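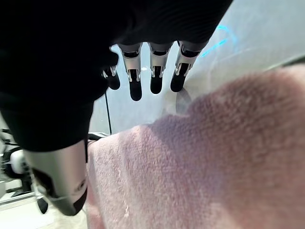

Pale top, window bench, Mar 10, 2026

Bench surface, continued from the last entry.

The Pliltex sheet has now been down for 12 days on the window bench. Noboru wants a decision before we order for the other benches, so I went over it again this morning and wrote down what I found.

Edges first. The front edge is flat along its whole length. The back left corner has lifted again, same corner as before. I pressed it down, put the steel block on it and left it over lunch. It was still down when I took the block off, but it was down last time too, for a day. I think the adhesive got dusty there when we moved the shelf. Next step is to peel that corner back, clean under it with alcohol, and use fresh tape. Do not use the contact cement in the gray can. It softens the backing, see the test scrap taped inside the cover of this notebook.

Marks. Pencil comes off with a damp cloth. Ballpoint leaves a faint line that you can find if you look for it from the side. Marker is worse. I tried the black one from the drawer on an offcut and left it for 16 hours. Dish soap did nothing, alcohol took most of it and left a gray smear. Nnamdi tried the Gruteck cleaner on the same spot and it got the smear off but took the finish down with it, so now there is a shiny patch the size of a coin. No Gruteck on this surface. I have put a label on the bottle.

Scratches. Dragging the small vise across the offcut leaves a line you can feel with a nail. Lifting it and setting it down leaves nothing. The old gray top didn't care either way, but small parts disappeared on it, and that was the whole reason for changing. Dark screws and washers are easy to find on the pale sheet. Clear plastic bits are still hard. I dropped a clear spacer and needed the lamp down low to get it back.

Glare. With the overhead light on and the blind up there is a bright spot near the middle of the bench in the afternoon. Blind halfway is enough. Nnamdi asked whether the matte version is any better. We have a sample of the Lutness matte in the flat file, 700 mm long, so I laid it next to the Pliltex and looked at both with the blind up. The matte is better for glare. It also picks up dirt from hands faster, and the dirt sits in the texture and has to be brushed out. After a morning of normal use the sample already looked grubby along the front.

Grip. Small parts slide more on the Pliltex than on the old top. Round things roll, obviously, because the bench is low at the window end. I checked with the level and it is off by enough to see. Two turns on the right front foot brought the bubble most of the way back. The rear foot is seized. I put penetrating oil on it and will try again tomorrow with the long wrench. If it won't move, a shim will do.

Noboru's note from this afternoon, copied in so it doesn't get lost: "Fine with Pliltex for the window bench and the small one. Leave the soldering bench as it is." I agree about the soldering bench. I touched an offcut with the iron and it browned at once.

Stock. There are 9 offcuts left in the tray under the sink, mostly narrow. Keep the wide ones for patches. The roll is back on the rack with the printed side in. Akinola has the same sheet by the meter but won't hold the price past June.

To do
Re-tape back left corner.
Free the rear foot, then level again.
Brush the Lutness sample and put it back in the flat file.
Move the markers out of the window bench drawer.
Measure the small bench, including the cutout for the cable. The drawing on the wall has the old size.

Nnamdi has the good straightedge.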